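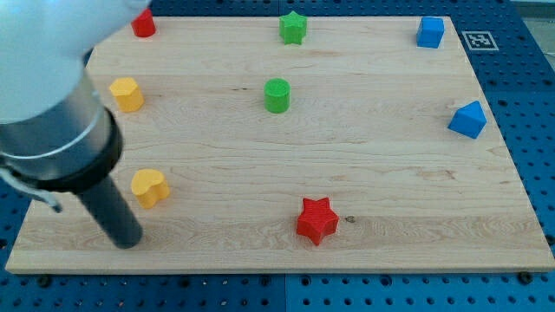
Sales tax receipts at the kitchen table

I love this one! If you sell jam or bread from home, hang 2 envelopes inside a cupboard door, one for tax you collected and one for tax you paid on jars and labels. Drop each slip in the same day and write the total on the front in pencil (pencil, so you can fix it!). Mine for May says 142 on one and 161 on the other, and filing took me a single cup of tea.

Thermal receipts fade fast near the stove, so copy the amount onto the back in pen. Rokeya Ranasinghe staples hers to the invoice, great idea!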